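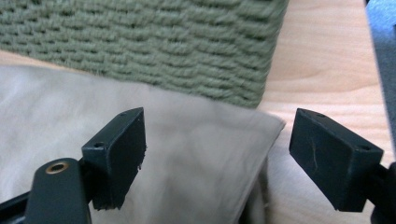 Gripper keeps dropping cloth after 15 minutes or so, pads worn?

Posted by plodarunner, January 31, 2025

Hi all! I've got a Kodton two-finger gripper that I use for picking up fabric, and it's started letting go of things. First stretch is fine, then it closes on a fold, lifts, and the cloth slides right out. The software still says "grasp OK" every time, so the log is useless. One pad has a fuzzy, frayed bit along the edge of its inner face and the other has a thin scratch running down it. Do I need new pads, or is this a motor thing? I've done 442 grasps since October if that helps.

canpolat_bench

I'd bet on the pads, but check the closing force first. Mine did this when the motor got warm and the driver quietly cut the current (took me a whole weekend to find, ugh). Let it cool down completely and try the same cloth again. If it holds, look at the motor. If it still slips, wipe both faces with alcohol, let them dry, then swap the frayed one. I'd do both sides together so they match. Power off before your fingers go in there, please! I got a nasty pinch from one that re-homed itself.

And "grasp OK" on mine only means the fingers stopped moving. It doesn't know if there's cloth in there.

notstead66

same problem here, stuck rubber tape on mine. works ok, peels off after a while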